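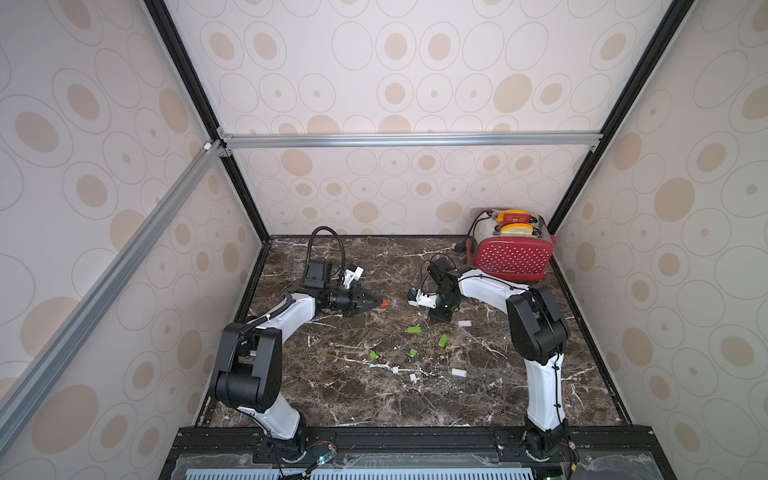 *The brown marble table, with the red toaster in the back corner.*

Monday, August 13, 2018

I slept badly and woke before the alarm. The landlord has written again. The rent will go up in October, and he wants my answer in 30 days. I read the letter two times with the dictionary, although I understood it the first time.

At lunch I told Endang Liew. She thinks I should move nearer to the river, where her cousin found two rooms with a balcony. I do not need a balcony, but I would like a window that opens to the east. In my room now the sun comes only after four, and the basil on the sill has become very thin. I water it and turn the pot every morning.

In the evening was choir. We are learning a long piece in Portuguese and Aparecida Seixas corrects our vowels with great patience. Herman Sumampouw sang the tenor line one bar too early, and then all the tenors followed him with full confidence! We had to stop for laughing. I am still afraid of the high note on page six. Aparecida told me to think of it as being in front of me and not above me. I tried this on the walk home, quietly, and a dog looked at me.

Mother called at nine. Her knee is better and she has started to go to the market alone again. She asked if I eat enough soup. I did not mention the rent.

I counted my savings after: 2,903 dollars. It is enough for a deposit if I am careful and do not buy the winter coat. Tomorrow I must call Endang's cousin, return the library book and buy stamps. I will also look for a bigger pot for the basil.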